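Lernudari forum > Robot learning > Collecting demos

Topic: How much sloppiness do you leave in your sim demos?

gemma_b
Posted 28 January 2024

Hi all, longtime reader, first real question. I'm collecting teleoperated demos in a simulated kitchen for a pick and place policy. Small produce to a container, that kind of thing. I drive the arm with a cheap 3D mouse, I save every episode, and then in the evening I go back through and throw out the ones I don't like.

My trouble is the "don't like" part. I've got 1196 episodes on disk and when I filter hard (no bumps, no regrasps, no long pauses) I lose a big chunk of them. When I filter gently, the policy picks up my bad habits. It has learned to hover over the fruit like it's thinking about lunch. That's me! I hover because I'm lining up the fingers and sipping coffee.

I also replay everything from the wrist view before I keep it, and that's where I notice most of the ugly stuff. Close in, the fruit covers so much of what the policy gets to see that I start to wonder what it's even learning from at that point.
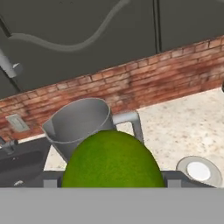
My side view is fine for the approach and pretty useless for the last bit, so the wrist view has to carry the grasp. I've been tempted to pull the wrist camera back a little and redo the lot, but that's weeks of evenings and my thumb already hates me.

So, two questions. How picky are you when you filter? And would you move the camera or live with it?

Gemma

kgeerts
Re: How much sloppiness

Live with it. The wrist view being full of lime right before the fingers close is a perfectly good signal. Lime big and between the fingers, close. Your policy doesn't need to see the whole kitchen at that moment, it needs to know if the thing is centered.

As for the filtering, I'm on the strict side. Anything with a regrasp goes in the bin. I'd take a small clean set over a big muddy one any day of the week. Same for hovering. Cut the pauses out, there are scripts for that, drop every step where the commanded motion is under some threshold and you're done.

Kristof

fenna_c
Re: How much sloppiness

Going to disagree with Kristof on the regrasps, sorry! If every demo in the set goes perfectly, the arm has no clue what to do the first time it nudges the fruit and it rolls an inch. I made exactly that mistake on my first project. The policy looked gorgeous until it missed, and then it closed on thin air and carried the air very carefully over to the bowl.

Now I keep regrasps as long as the recovery is clean. What I throw out is panic. You know the kind, where you're jerking the mouse in every direction and then get lucky.

Careful with the pause script too. If you drop the slow steps right before the gripper closes you can end up with a policy that snaps shut while it's still moving. Ask me how I know.

kgeerts
Re: How much sloppiness

Fair on the pause script, I should have said to leave the steps next to a gripper event alone. I keep 10 steps either side.

Still not with you on the regrasps. If I want recoveries I record recoveries on purpose. Start the episode with the gripper off to one side, or with the fruit already knocked away, and fix it calmly. Then I know what's in the set. With accidental ones you're training on the miss as well as the fix.

fenna_c
Re: How much sloppiness

You can trim the miss off the front though! Find where it goes wrong, start the episode after that. It takes me a minute each. But ok, yes, recording them on purpose is tidier, I'm just lazy and like using what I've got.

aroha_g
Re: How much sloppiness

Gemma, how are you randomizing the kitchens? Reading your post I was less worried about the hovering and more about how many different counters and walls your policy has seen. I had a set with loads of episodes and only three layouts, and it fell to pieces in the fourth one. Brick wall, white tile, doesn't matter to us, but it mattered a lot to my encoder.

Also what's your success check? Mine used to pass anything that touched the bowl, and I had a bunch of "successes" where the object was sitting on the rim. Took me ages to catch.

gemma_b
Re: How much sloppiness

Thank you all, this is great. Aroha, I've got 26 layouts, with wall and counter textures swapped at every reset, so I think I'm okay there (famous last words). My success check is object inside, gripper open and clear of it. But I hadn't thought about the rim at all, so I went and looked, and I found 23 that passed and shouldn't have. Ouch. Those are gone now.

The trimming idea appeals to me. I have roughly an evening of patience for it.

annelies_w
Re: How much sloppiness

Moderator hat off for a second, I'd try the cheap experiment before anybody redoes anything. Train one policy on the strict set and one on the gentle set, same number of steps, same seeds for the test scenes, and look at where each one fails. We did that at Nijs with a much smaller set and the answer changed depending on the object. Round things that roll wanted the recoveries. Boxes didn't care.

On the camera, I'm closer to moving it than Kristof is. You don't need new demos for that if you saved the simulator states. Replay the states, render from the new camera position, and there's your dataset again with a different view. Did you save states or only the images and actions?

gemma_b
Re: How much sloppiness

States! I saved states! I didn't even think of re-rendering, I had it in my head that a new camera meant starting over. I'm going to pull it back a few centimeters and tip it a bit, then run both against the same test scenes.

kgeerts
Re: How much sloppiness

Check that your replay sets the states directly and doesn't replay the actions through the physics. Mine drifted when I did it the second way, and the fruit ended up somewhere the gripper wasn't.

And post the numbers, also if Fenna turns out to be right.

fenna_c
Re: How much sloppiness

Especially then :)

gemma_b
Re: How much sloppiness

Will do! Rendering is slow on my old machine, so don't expect anything before the middle of February. I'll start with the limes and leave the boxed stuff for after. If anybody has a good pause trimming script that respects gripper events, please drop it here and save me from writing one.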